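Rostness Shelf Label Printer: Set-Up Guide
Section 4. Loading Labels and Printing Shelf Tags

Sep 24, 2021
By Zorica Dimitrov

This section covers loading a label roll, calibrating the sensor and printing tags for stock kept in trays or on open shelving. Complete Section 3 (Power and Network) before you start.

4.1 Loading the roll

1. Switch the printer off and unplug the power cord.
2. Press both side latches and lift the cover until it locks upright.
3. Slide the roll holders apart. Place the roll between them with the printed side of the labels facing up.
4. Feed the free end under the sensor arm and over the black roller. Leave 2 labels past the tear bar.
5. Close the cover and press down on both corners until they click.

CAUTION: The print head stays hot after long runs. Wait 11 minutes before touching any part near the roller.

Note: A standard roll holds 700 labels. Rolls with a cardboard core from the older Bristeo series fit only with the spacer ring supplied in the accessory bag.

4.2 Calibrating the sensor

1. Plug in the power cord and switch the printer on. Wait for a steady green light.
2. Hold FEED until the light blinks twice, then release it.
3. The printer advances several labels and stops at a gap. If it stops in the middle of a label, repeat step 2.
4. Print a test tag from the Tools menu. All four border lines must be visible.

Calibrate again after every change of label size. A change of roll in the same size does not require it.

4.3 Printing tags for small stock

1. Open the item list and select the items to be tagged.
2. Set Tag Type to Tray Front for goods kept in shallow trays, or Shelf Edge for goods standing directly on a shelf.
3. Enter the item name. The name field accepts up to 48 characters — longer names are cut at the last full word.
4. Check the preview and press Print.
5. Wipe the mounting surface with a dry cloth, apply the tag and press along its full length.
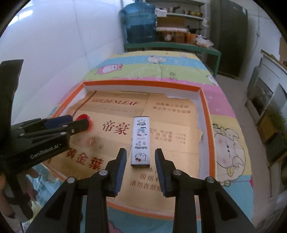 Ilari Lappalainen asked during review whether Tray Front tags can be reused when the stock changes. They cannot. The adhesive loses its hold once lifted, and a lifted tag must not be fed back through the printer.

4.4 If tags print faint or crooked

- Faint on one side: open the cover and close it again, pressing both corners.
- Faint overall: raise Darkness by one step and print a test tag.
- Crooked: move the roll holders in until they touch the roll without squeezing it.

Comments

Ona Laur
Step 2 in 4.2 did nothing until I held FEED for a good while longer than I expected. Could you give a time?

Boris Hodžić
Same with mine. Also, the spacer ring was missing from my accessory bag.

Zorica Dimitrov
Hold it for over five seconds. Spacer rings can be ordered through the parts page.

Last updated: July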